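Tennis ball

A tennis ball is a small, hollow rubber ball covered in fuzzy cloth, made for the game of tennis but welcome in many other corners of daily life. It is one of those humble things that most households seem to own without quite remembering where it came from, and it has a longer and richer story than its size might suggest.

Early balls were stuffed with wool or hair and stitched up in leather or cloth. Hollow rubber took over in the 1800s, and a flannel cover was added to help the ball wear better and fly more evenly. Yellow became the usual color in the 1970s, when it was found to be easier to follow on television, though white balls lingered at some tournaments well into the next decade.
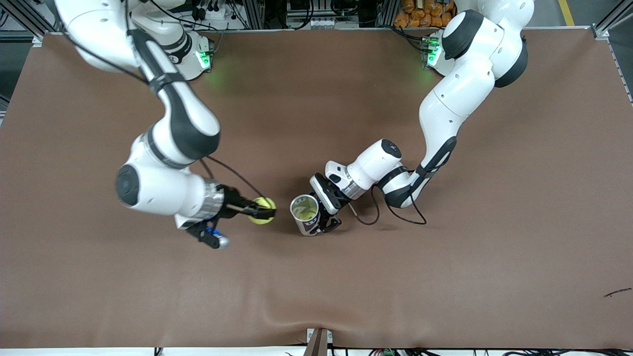 The core is made from two half shells of rubber, glued together and filled with air or another gas under pressure. The felt, a blend of wool and nylon in better balls, goes on in two pieces shaped rather like a dog bone – the curved seam is where they meet. Pressure leaks out slowly once the can is opened, and a ball in regular play may feel dull after a few weeks. Pressureless balls, which get their bounce from a thicker shell, last a good deal longer and are much loved by beginners and by owners of ball machines.

Old balls rarely go to waste. They are cut to fit over chair legs, tossed into the dryer with down jackets, and rolled under tired feet at the end of a long day.

See also: Racket, Felt, Real tennis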